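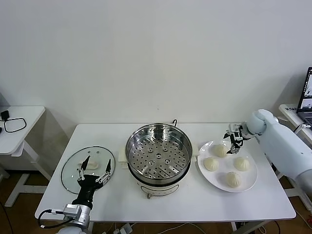 What is steam?

When water becomes very hot, it changes to a gas. This gas is called steam. Pure steam has no color, so your eyes cannot see it. The white cloud over a kettle is made of very small drops of water. The steam became cool in the air and turned into water again.

Why can steam cook food?

Steam carries a lot of heat. When it touches a cold carrot, it turns back to water and gives its heat to the carrot. Slowly the carrot becomes soft. A steamer basket has many small holes, and through them the steam goes up to the food.

Who likes steamed food?

People in many countries! My neighbor Shanthi Paul steams rice cakes for 20 minutes. In my family we like potatoes, and big ones need 29 minutes.

Can you see it at home?

Ask an adult to help you with this. Put warm water in a glass and cover it with a cold plate. Wait a little and look under the plate. Do you find small drops there? They were in the air as a gas, and the cold plate made them liquid.

Be careful!

Steam can burn your skin very badly. Never put your hand over a hot pot, and let an adult open the lid.

Written by Rajitha Samarakoon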